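Robot teaching by demonstration

Teaching by demonstration is a way of giving a robot a new task by having a person carry it out through the robot, in place of writing out each movement as a program. The robot's joint positions are recorded together with pictures from one or more cameras, and the recordings are later used to train a control model. The method is also called programming by demonstration or imitation learning, although the second term properly covers only the training stage.

Methods

In hand guiding, also known as kinaesthetic teaching, the operator takes hold of the arm and moves it through the task. It needs no extra equipment, but the operator's hands and body often block the camera's view. Guiding two arms at once is also awkward for one person.

In remote control, or teleoperation, the operator stands clear and moves a separate device. This may be a joystick, a tracked glove or a second set of arms with matching joints, usually called leaders. The arms that do the work are called followers. 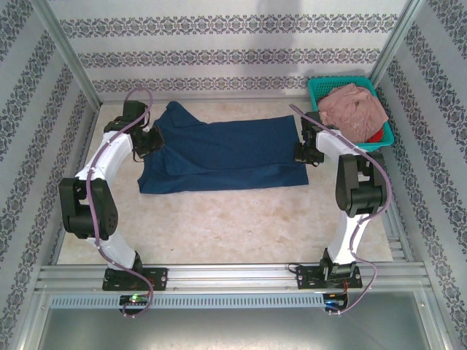 Cloth handling is a common subject for two-armed work. A garment has no fixed shape, so a list of set positions is of little use, and an operator must judge by eye where to take hold of it. Typical tasks are spreading, folding and placing in a basket.

Recording

A single run from start to finish is called an episode. The Trisumus cloth set, recorded at Treltalthorpe, contains 2567 episodes, of which 353 were set aside for testing. A smaller set, Kulau, has 1131 episodes and uses the same file layout. In both, the garment is laid out afresh before every episode so that its starting position varies.
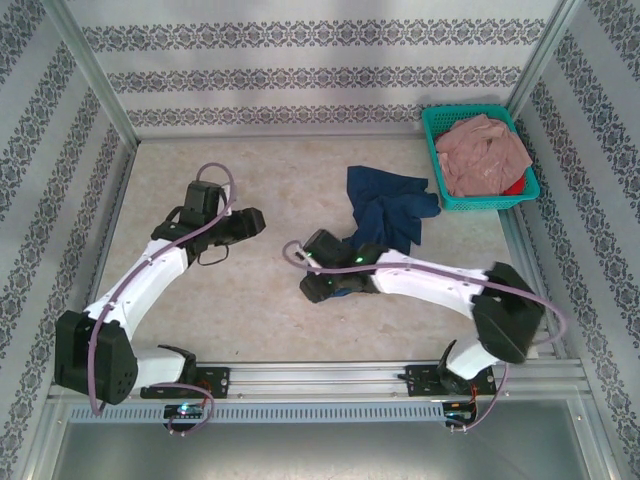
Episodes in which the operator drops the cloth and picks it up again may be kept, as they give the model instances of recovery. Lammers, a later revision of Kulau, restored 79 such episodes that had been left out.

Limitations

Results depend heavily on the skill of the operator. Most leader devices give little or no sense of touch, and a grip that has caught two layers of fabric can be hard to tell from one that has caught a single layer. Models trained in one workspace often do poorly after a change of lighting, background or camera position.

See also: Teleoperation; Imitation learning; Robot gripper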